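Home | Ask a Question | Stuff Around Us | Body | Space | Grown-Ups

Filed under: Stuff Around Us, Things You Wear

Why does a watch band bend (and then bend back)?

Hi again! Last week I got a great letter from a reader in Wamdale who wanted to know why her watch band can go all the way around her wrist without snapping. I love this question, because I've worn a watch since I was five and never once wondered about it.

Let's start with a word: flexible. Something flexible can bend without breaking. A cooked noodle is flexible. A dry noodle is not (try it, but ask first, and sweep up after!).

Lots of watch bands are made of silicone. It's soft and stretchy, a bit like rubber. Way down inside, too small to see, silicone is made of very long chains, all tangled up like yarn in a drawer. Bend the band and the chains slide and uncurl a little. The chains are hooked together here and there, so when you let go, they pull each other back to where they started. Boing!

Now for some bendy things to look at. Find the dark strip on the white table first, and then the lavender band on the watch.

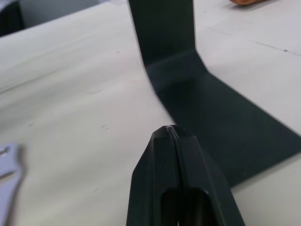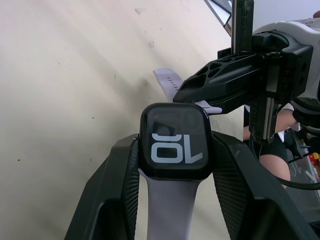 What are the little holes for?

Wrists come in all sizes! Mine is skinny, and my uncle Welington Andrade has wrists like fence posts. The row of holes lets one band fit both of us. On lots of bands you push a peg or a pin through the hole that feels right. Too tight and your skin gets sweaty and itchy. Too loose and the watch slides around and bonks into things. I like mine so I can just wiggle one finger underneath.

Why isn't the whole watch bendy?

Good thinking! The part with the screen has a battery and tiny electronic parts inside, and most of those do not like being folded. So a watch is usually a hard part in the middle with soft parts on each side. Your arm is kind of like that too, with stiff bones and bendy joints.

Try it at home

Get a rubber band, a strip of paper and a strip of kitchen foil. Fold each one in half, hold it for five seconds, then let go. Which one springs all the way open? Which one stays folded? Which one can't make up its mind? Draw what happened and send it to me. I still have the July drawings up on my fridge, and there's room for more!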